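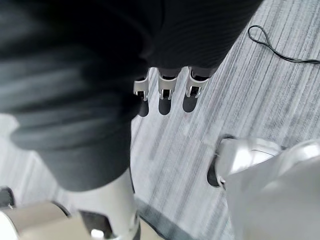 Trivier ribbed throw, charcoal
Reviewed 09/12/2025
4 stars out of 5

I went back and forth on this throw for ages because I already own too many blankets (my sister's words, and she's right), but the Nostau website had it marked down and I caved. Very glad I did!

First up, the colour. I ordered charcoal expecting something close to black and it's softer than that, a proper dark grey that looks lovely against our pale streaky carpet. The ribbing is nice and fine, so it doesn't look like a giant jumper the way my old cable knit one did, and it falls into soft folds when you chuck it over the arm of the couch. I've given up folding it neatly. It spends half its life on the floor anyway.

It's heavier than I expected, good for winter, a bit much once the heater's been on for an hour. I've washed it 3 times so far on cold and dried it flat over the clothes horse, and it's kept its shape. It does take forever to dry, so don't start at night and expect to have it back by breakfast. There was some fluff in the first wash, hardly any after that.

Now the grumbles. Dark grey shows every crumb and every bit of white lint, and I go over it with a sticky roller more often than I'd like. I also reckon it could be a touch longer, as my feet poke out if I pull it up to my chin (I'm not tall!). The Purken one I had before was longer, but it pilled something terrible after 12 months and ended up as the dog's.

Delivery took 4 days and it came in a plain paper bag with no plastic, which I liked. I've got my eye on the oatmeal one for the spare room, if it's still on special in February.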